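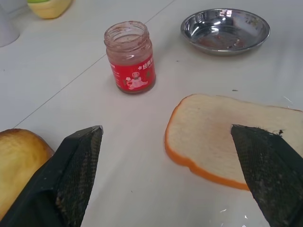 Wrist view of a two-finger gripper at a slice of bread, with an open glass jar and a steel dish behind it.

The Dranutell Tabletop Code, often just the Dranutell Code, is a set of good practice rules for robot arms that handle food items and food models on a table. It was drafted in Jasesstead by a working group under the engineer Gayan Sultana and is kept up by the Sarora workshop network. The current edition, dated Mar 7, 2024, has 29 rules in two parts.

Scope
The code covers light arms with finger grippers working on a flat surface among ordinary kitchen things such as jars, dishes and bread. It does not replace machine safety law or food hygiene law, and it says so on its first page. Where real food will be eaten afterward, local hygiene rules come first.

Part 1: Fingers and pads
The first part is a delight for anyone who has ever fussed over a gripper. It treats the pad as a wearing part, like a tire. Mesh and other textured pads are to be checked under a bright lamp at the start of each shift for lint, dust and stray fibers. Lint is brushed off dry. A pad with a frayed edge is written up in the log and may stay in use with models, but never with food meant for eating.

Part 2: The table
Glass gets remarkable care here. Open jars must stand clear of the planned path of both fingers, and the arm slows down whenever glass is within reach. Residue in jars and dishes is noted before work begins, so that a smear found later can be traced. Rule 18, the best loved of them all, asks that models and real food never share a table!

Adoption
Sarora keeps a public list of sites that follow the code. The Bhattacharjee teaching kitchen was the first to join, and its one-page checklist is now printed as an appendix. Proposed changes are collected every October.

See also
Gripper maintenance
Wrist-mounted cameras
Food models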